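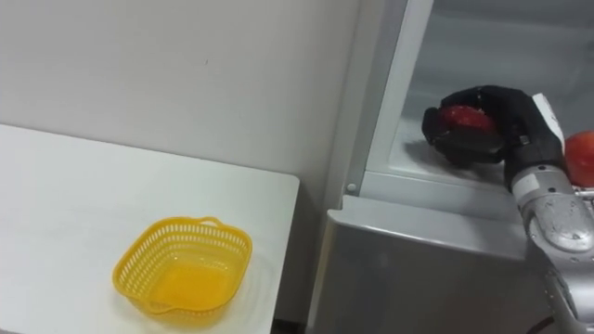 3.2 The basket as a stopping place

In the first part of this study we asked people where they put food between the shop and the cold shelf. We received 322 answers from households in the towns of Plotov and Prondau. Most people named a table or a worktop close to the refrigerator, and many of them also named a basket or a bowl which stands there all the time. We call this object the stopping place. It is a simple thing, but in our diaries it appears on almost every page.

The size of the basket has an effect on how people unpack. When it is deep, small items such as garlic or yoghurt lids go to the bottom and stay there until the next shopping day. When it is low and open, the eye finds them at once. Basket walls with openings were liked by 24 of the households that kept a diary, mainly for fruit. The others preferred closed walls – they said that crumbs and onion skins fall through the holes.

3.3 Distance between table and refrigerator

The second question was how far the table should stand from the open door. Our layout has a white desk along the wall and the refrigerator next to it, with the yellow basket on the desk (Figure 2). We kept the table height the same in all layouts and changed only the free space, in steps up to 600 mm.

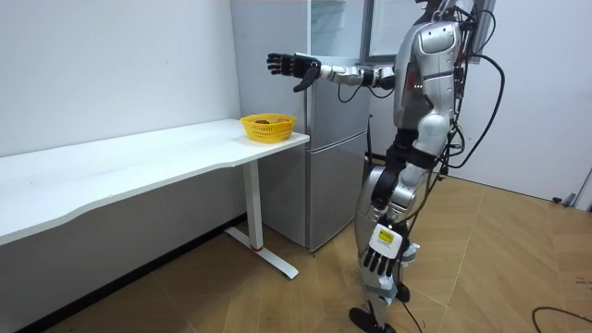
Figure 2. Desk, yellow basket and refrigerator. Photo: Ekrem Toprak / Cusivar Household Studies

With a small space, the basket can be reached without a step, and people wrote that they closed the door sooner. With the largest space they made one step for each item, and some of them began to carry the whole basket to the shelf. This is not always a bad solution. In the Gökçe flats, where kitchens are narrow, carrying the basket was the usual habit already before our study in May.

We should mention one weak point. The diaries were written by the persons themselves, in the evening, and short actions are easily forgotten. For this reason we do not compare the times between the two towns.

Shares: 24 | Comments: 2

marta_k
We have had a basket beside the fridge for years. Onion skins are a real problem, I put a sheet of paper in the bottom.

Reader from Prondau
Did you also ask left-handed people? My door opens on the wrong side and I always have to walk round it.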